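About us

Hi, I'm Oona Kemppainen, and I run Wullero, a small shop that sets up and looks after two-armed robots for people who'd like theirs to keep working. I started out fixing packing machines at Bidel, spent seven years there, and left when I realized the part of the job I loved was the fiddly stuff at the end (the last 2 mm, basically).

What we do all day

Mostly we look after one cell, table and all, and we know it very well by now. Before each run we check the cables, put the trays back on their marks, and open and close both grippers a few times. Then we lay out the flowers, artificial roses and hydrangeas, stems toward the front. I love this part! Hands go on the gripper a lot more than people expect, and you learn plenty from how a wrist feels when you hold it.

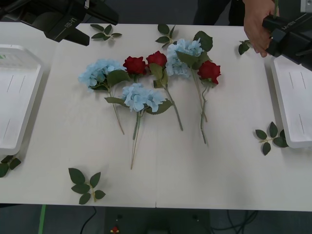
How we look after it

Every fault goes in the log, even the silly ones. We're at 1,982 entries as of March 2024, and I still go back and read the old ones. Finger pads get wiped down daily, bolts get checked weekly, and if a gripper starts closing crooked we take it off and do it properly on the bench.

Come say hi

We're in the Henríquez building, second door past the loading dock. Bring your broken gripper, and bring the screws too, please!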